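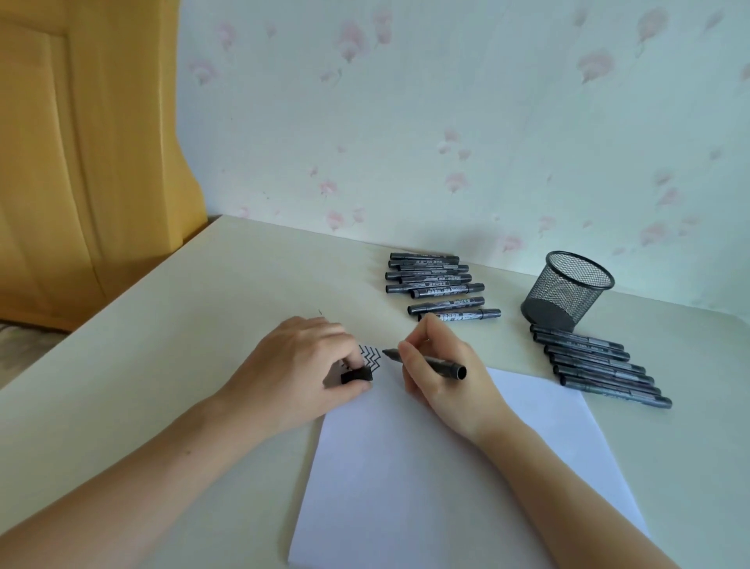
Plenileo Productions
October progress report: "Marinho" (reality series, season one)

Status

We are behind on the edit and ahead on the gossip. Principal filming wrapped on Saturday, three shooting days over the schedule you approved. Two of those went to the reunion dinner, which the cast walked out of before the soup and had to be coaxed back to. The third went to rain.

Footage and edit

The logging team has 3,435 clips in the system. Of these, 506 are tagged as usable, and a good share of the rest are people looking for their sunglasses. Episodes one and two are at rough cut. Episode three exists as an outline and a strong feeling. Our editors would like it noted that the yacht argument runs 70 minutes uncut and that they have now all watched it twice.

We still expect to deliver the first two episodes to the network on the agreed date. Episode three will slip by a week.

Cast

All main cast members have signed the second-season option except one, whose agent is asking for an executive producer credit and a say in the lighting. We have offered the lighting. Talks continue.

The feud between the two former bandmates began as a story note and is now entirely real. They have asked for separate cars, separate makeup calls and separate wrap parties. We budgeted for the cars.

Sponsors

Pumis, the skincare line, is happy with its placement in episode one and less happy that a cast member calls it "the gritty stuff" on mic. We can lose the line without hurting the moment. Fluterel has asked for its sparkling wine to appear at every group dinner. Given what happens to the glasses in episode two, they may want to see the cut first.

Money

Overtime is the one line over budget. Savings on music clearances cover most of it, as the cast sang less than feared. The remainder comes out of contingency, and a revised cost sheet is attached.

Decisions we need from you

Approval of the episode three delay. A yes or no on the executive producer credit – we suggest no, but nicely. And a final title, as "Marinho" tests well with everyone except the people of Marinho.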